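FOR IMMEDIATE RELEASE

Broltasard publishes practice guide for gripping thin film and bags
Free document sets out common rules for recording, labeling and reporting soft-item handling work 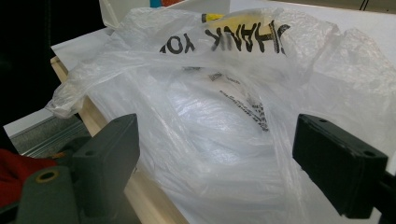
February 8, 2019 - Broltasard today released the Ketance Guide, a set of good practice rules for teams that teach and test robot grippers on thin, soft packaging. Free to download, free to copy, no sign-up. The guide covers hand-held gripper tools as well as arm-mounted ones and applies from the first recording through to the final test report. Thin film is where most of the disagreements were during drafting. A crumpled white carrier bag on a white tabletop, with its lettering showing backward through the plastic, is the kind of item the guide puts in its hardest class, "see-through, no fixed shape", and it has to be logged that way before the fingers close.

Until now each lab and each integrator wrote its own rules. One shop's "successful grasp" was another shop's "touched it". Buyers comparing two test reports had no way to tell what was being compared. The Ketance Guide gives one set of terms and one report form.

What is in it:

Item classes. There are 4, from rigid box to see-through film. Printed text seen through film is recorded as seen, reversed if reversed, and partial words are not filled in by the person labeling.

Start state. The item's condition is written down before every attempt - flat, folded, crumpled, hanging over an edge. No smoothing out between attempts unless the log says so.

Finger check. Finger shape, pad material and mounting screws are checked at the start of a session and again after any drop. Loose screws void the session. Any change of fingers starts a new log.

Background. Anything on or beside the work surface that is not part of the task gets either removed or listed. Low contrast pairs such as white on white are allowed and encouraged, but have to be reported seperately from the rest.

What counts. A grasp counts when the item is clear of the surface and held for 2 seconds. Film caught together with something else on the table is a fail, even if it lifts. A torn item is a fail and is retired from the set.

Minimum runs. 200 attempts per item class before a success rate may be quoted. Under that, raw counts only, no percentages.

People. The operator of a hand-held tool keeps their free hand out of the closing zone. Rest breaks are logged. Anyone can stop a session without giving a reason.

"We had a shelf full of reports and could not line up any two of them," said Madalena Vilela, who led the drafting at Broltasard. "Bags were the worst. Half the reports didn't say if the bag was open, flat, balled up, nothing. So that went in first."

The draft was read by engineers at Hemmin and Tinis, who sent back 57 comments. Most are reflected in the final text. The section on finger checks was rewritten in full after Hemmin pointed out that the draft only dealt with arm-mounted grippers. Two comments on force limits were held over for the next edition - the data is not there yet.

"The retire-on-tear rule costs us bags, fine, bags are cheap," said Lourenço Carrilho, test lead at Tinis. "A bag with a hole in it grips diferent. We were mixing those results in for months."

The guide is voluntary. It does not replace machine safety law or any workplace rules already in force, and following it is not a certification. Companies may state that a report was prepared "to the Ketance Guide, first edition" provided the full log is available to the customer on request. Partial use must be stated as partial, with the skipped sections named.

Comments on the first edition are open until the end of April. Send them by section number, one comment per line please. A change list will go out with the second edition.

Available now from Broltasard: full guide, blank report form, session log sheet, one-page wall summary for the bench. English only for the moment.

About Broltasard
Broltasard tests gripping tools and writes test methods for packaging and grocery handling.

Press contact: Madalena Vilela, Broltasard press desk

- ends -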